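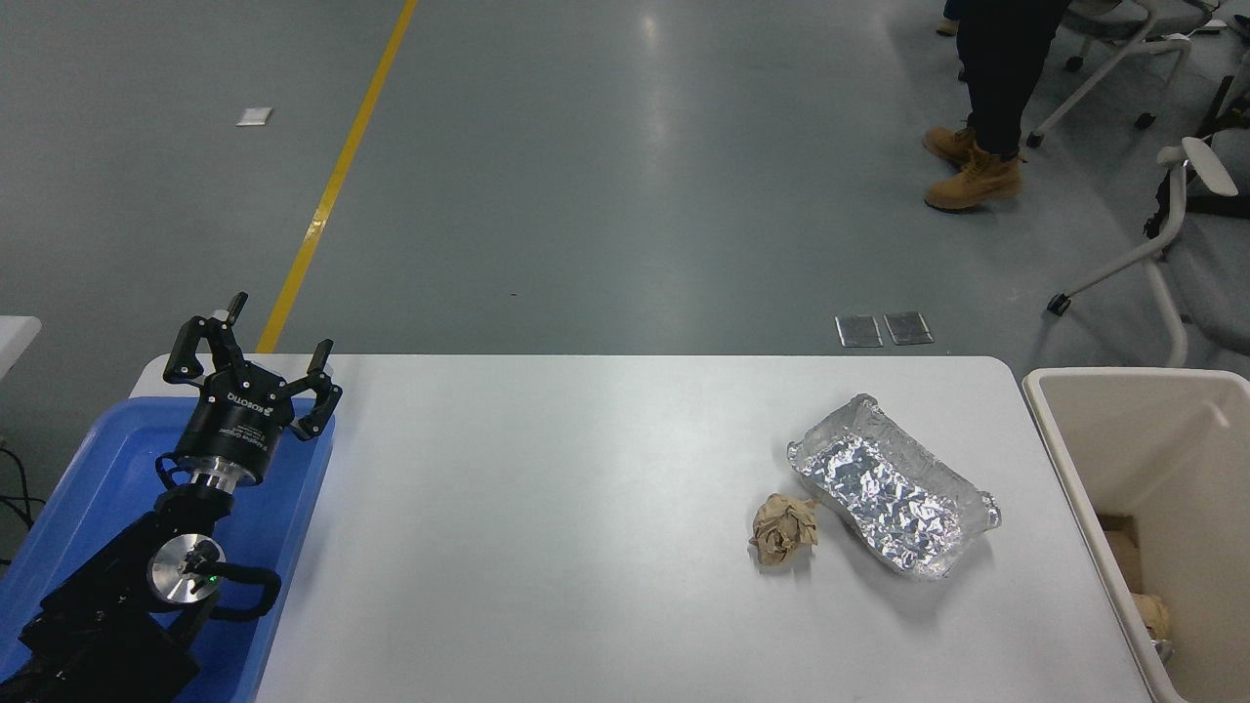
Waste & Recycling / Conversations

Elif Naz Keskin can talk about a used foil tray for a very long time, and I mean that as a compliment! She runs the sorting workshops at Stillbridge, and she starts every one with the same two things on a white table: a crumpled aluminum tray and a ball of brown kraft paper.

"People look at them and see trash," she says. "I see two materials that want completely different things from you."

Foil first. She likes it rinsed, then squashed. "A quick rinse, cold water is fine. You're not serving dinner on it again." Small scraps get saved up and pressed into one big ball - hers at home in Doriswood is the size of a grapefruit, and she is delighted with it.

Paper has its own test. "Scrunch it. If it stays scrunched, good sign. If it springs back, there may be plastic in it, so check." Grease is the part that trips people up, and she'd like us all to tear off the oily bit and keep the clean half.

Her workshops take up to 35 people and run 48 minutes, mostly hands-on, and the favorite moment is always the arguing. "Someone holds up a takeout lid and the whole room has an opinion. I love that!"

What would she change at home kitchens first? "The bin. Put it right beside the table where you unpack things," she says. "If it's down the hall, the paper goes in with everything else." The next round of workshops starts in January.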